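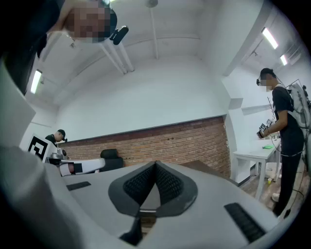 Westholm Digest, Vol 20, Issue 5

Message: 3
Date: 5 January 2024
From: Gunvor Hovland
Subject: Re: Lighting over the bench, vaulted rooms

Gøran Söderlund wrote:
> The drawing for our room gives one row of tubes down the middle of the
> vault. I would like a second row, offset to the right. Can the fittings go
> straight onto the curve, or do they need a level batten? Also, does anyone
> have a preference on table finish? Ours are brown wood and the varnish
> throws glare.

Level batten. The curve puts the fitting at an angle and the light lands on the wall. At Nygård we hung the tubes from short drops and set them level with a line, not off the plaster.

In the room in the photo the ceiling is white and vaulted, with fluorescent fittings to the left and right. Two white pipes run parallel along it to a bracket. If you have pipes like that, mark them before you set out the second row. Ours forced us to move one fitting, and the spacing ended up at 982 mm on one side and 971 mm on the other. The drawing said 1,000. It makes no difference at table height.

Conduit: surface-mounted, painted white with the ceiling. Bring the drop down plumb and let the vault fall away from it.

On the finish, I would leave the wood alone and change the varnish. We rubbed back one top at Buno and recoated it in matte. Glare from the tubes is much reduced, but it marks more easily. Dakilport used a gray mat on theirs and has not refinished anything.

Can you send the height from table to crown? The drawing you attached has it missing on sheet 2.

Gunvor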